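Have you ever tried to teach a little brother or sister how to do something you can do without thinking? Tying a shoe, maybe. You show them once, they nod, and then they tie their shoe to the table leg. I spend my days doing pretty much the same thing, except my student is a robot and the lesson is laundry.

I want to tell you about one question we asked in our lab this winter. It's a small question, but I love it: **does a robot learn better if it also sees us make mistakes?**

Before I get to the answer, you need to know how a robot learns a chore in the first place. We don't write down every little move, like "lift your wrist, now bend your thumb." That would take forever! We let it copy. A person guides the robot's arms through the job, and a computer saves everything – where the arms went, what the fingers did, what the camera on the head was looking at. One time through the job is called a *demonstration*. Then the computer program studies a great big pile of them and looks for patterns. Our program is named Fikre, and Fikre is very patient.

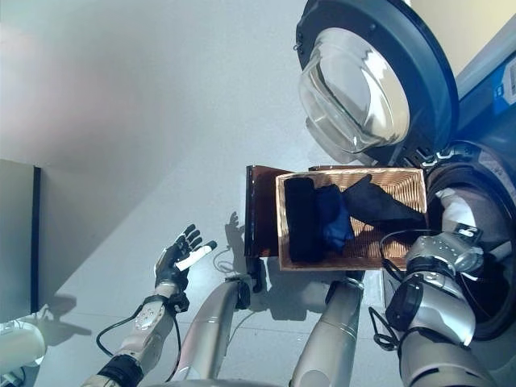 *By Nusrat Magsi, who works on robot learning at the Sterotby lab*
*Tuesday, February 24, 2026*

With one hand gripping the end of the wicker basket and the washer door open, you might think the hard part is over. Nope! Look at the clothes. They're dark, and they're bunched up and lying next to each other. You know where one shirt stops and the next one starts (well, most of the time). To a computer, black cloth next to navy-blue cloth can look like one big lump. And cloth never sits the same way twice. A block is always a block, but a sock can be a ball or a noodle or a pancake.

So, back to our question. We collected 1000 demonstrations of moving clothes from a basket into a washer. Then we made two groups.

**Group one: the tidy lessons.** Every demonstration in this group went smoothly. Nothing dropped, nothing got stuck.

**Group two: the messy lessons.** Most of these went smoothly too, but in some of them the person goofed and then fixed it. A sleeve slipped, and they picked it up again. The basket bumped the door, so they backed up and tried from a different side.

Both groups were the same size. That part matters a lot. If you and your friend have a spelling contest, and your friend got twice as long to study, you haven't learned who the better speller is. You've learned who had more time. Scientists call this a *fair test*, and my teammate Hatem Filali is so strict about it that he made us sort the whole pile again when he found a few lessons in the wrong group. I grumbled. He was right.

Next we let the robot try by itself, with nobody guiding its arms. It had 40 tries after learning from the tidy lessons and 40 after the messy ones. Before every try we mixed up the clothes.

I guessed the tidy lessons would win. Wouldn't you? If I wanted to learn piano, I'd want to hear the song played right!

I was wrong. The robot that studied the messy lessons got more laundry into the washer. When we watched the recordings, we saw why. The tidy robot did fine until something slipped. Then it was in a spot it had never seen before, and it carried on as if it were still holding the shirt – waving an empty hand at the washer, very politely. The messy robot had seen slips before. It went back for the shirt.

Does that mean more mistakes are always better? We don't know yet! Kalkidan Weldu wants to try lessons with up to 3 goofs in each one, to see if there's a point where the robot just gets confused. I think there is. She thinks there isn't. We'll find out in the next round.

**Try it yourself:** Ask a grown-up or a friend to put on a blindfold, and tell them how to move a sock from a basket into a bowl using only your words. First, only tell them what to do when it goes right. Then do it again, and this time tell them what to do if they drop the sock. Write down what happened each time, and keep the sock and the bowl the same so it's a fair test.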